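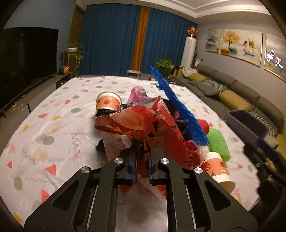

Mikik is a postal swap for people who have more packaging than sense. You send us clean wrappers and bags, and we send back a parcel of somebody else's for quilting, weaving or whatever you do of an evening. Crumpled is fine. A big red crisp-style wrapper with orange, black and white printing is the sort of thing our quilters squabble over, creases and all, and an old confetti-print sheet does nicely as a sorting cloth. Please read the answers below before writing in. They were last updated on 22/08/2020 and most are still true.
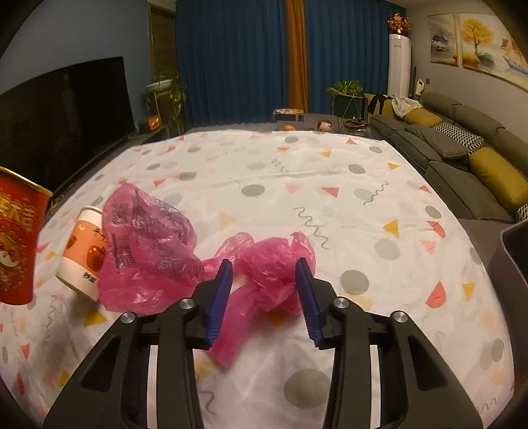 BAGS AND WRAPPERS

Do you take carrier bags?
Yes, any colour. Pink goes quickly. Printing and barcodes don't matter, as they end up on the inside of a seam or in the bin.

Do I have to wash them?
Yes. Warm water, a drop of washing-up liquid, hang up to dry. We once opened a parcel containing most of a curry.

What about foil?
Sweet wrappers, yes. Kitchen foil, no. The Brallska pattern book says you can weave with it. You can, if you enjoy plasters.

POSTING AND PARCELS

How much can I send?
Up to 2 parcels a month, each no bigger than a shoebox. If you are wondering whether your boot box counts as a shoebox, it doesn't.

When will I get something back?
Usually within 3 weeks. April is slower, when the whole country tidies its cupboards at once.

Can I choose the colours?
You can ask. There is a space on the form, and we do read it, sometimes with a raised eyebrow. "Not beige" is our most common request.

Do you post abroad?
We have a sister swap in Lagos that handles its own parcels. Otherwise, UK only.

MEMBERSHIP

Is there a waiting list?
Yes. We stop at 496 members, which is how many pigeonholes we have.

What is the Cetimlow?
Our yearly blanket, made from roughly 1000 wrappers. It is waterproof, very loud and impossible to fold. Members may borrow it for picnics, and so far they have always given it back.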